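Minutes — bowl stacking fault review, Runbridge cell, March

I took the notes this time, so blame me (Jeanine Geerts) for the spelling. We started at 9:30 and ran over by 18 minutes, mostly on item 2.

1. What happened
We went back over the left-hand stop. The job is simple enough — pick up the pink bowl on the left and add it to the two already nested. On cycle 277 the left side kept closing after the stop button was pushed, and a bowl cracked. No one was hurt, thank goodness!
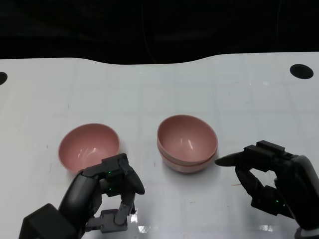 The Rordale people think the stop signal got through and the hand controller just sat on it. I'm not so sure, and I said so (twice, sorry). The log has a gap of 43 milliseconds right where we'd want to look.

2. Grip on the rim
Long talk about how hard the fingers should press on the inside of a bowl. Seppälä wants the force limit cut by 30 percent on every gripper. I love the idea, but we'd have to retune the whole lift. Agreed to try it on the left side first.
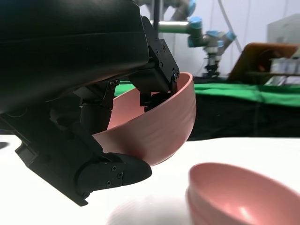
3. Rules until it's fixed
No reaching over the white table while the arms have power, even for a quick nudge of a bowl. We all do it, me included, and it has to stop.

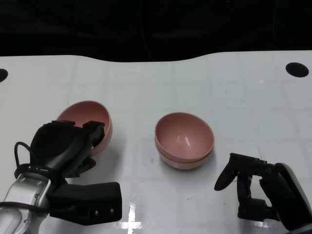

Fusemora will send a new stop relay and I'll fit it with the power locked out. After that we repeat the stop test with the bowl half lifted, which is where it went wrong before.

Actions: Jeanine — relay and test. Seppälä — new force numbers. Rordale — full controller log, gap and all.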